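Dultari Kitchen Study Completes First Collection Period

The Dultari group has completed the first collection period of its kitchen study, in which operators teach household tasks to a simulated robot arm by remote control. The work began in October at the Plemwood site and is directed by Mesfin Dinsa, who joined the institute from the Wiegand laboratory.

The purpose of the study is to learn how much guidance a robot needs before it can carry out a short kitchen task without help. Operators sit at a desk with a hand controller and a monitor, and they move the simulated arm through the task from start to finish. The software records the position of each joint, the state of the fingers and the views from several virtual cameras. These records are then used to train a control policy, which is tested on kitchens it has not met before.

During the first period, 20 operators took part and 226 demonstrations were submitted. Of these, 168 were accepted for training. The remainder were set aside, most often when the operator had paused for too long or when the arm had touched the counter with more force than the study rules allow. Operators received 70 minutes of instruction before their first recorded session.
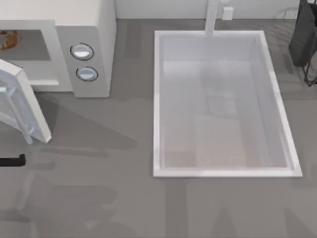
Overhead view of a simulated kitchen, with the microwave door open beside the sink.

The microwave tasks have drawn the most discussion within the group. A hinged door must be guided along a curve, and operators new to the controller tend to pull in a straight line. Dr. Dinsa's team has responded by revising the instruction session so that each operator practices the door motion alone before handling any food item. The group has also asked operators to keep a steady pace — a slow demonstration is acceptable, but one that stops and starts is difficult to use.

The choice of viewpoint has been reviewed as well. The overhead view is useful for judging the gap between the door and the sink, while height above the counter is easier to judge from the side. Operators may now change between views during a session, and each change is entered in the record.

A second collection period will be held at the Dirkatham site, where the same tasks will be taught on a physical arm in a test kitchen. Staff who wish to serve as operators should write to the Dultari office at Plemwood. Prior experience with robots is not required, and both left-handed and right-handed controllers are available.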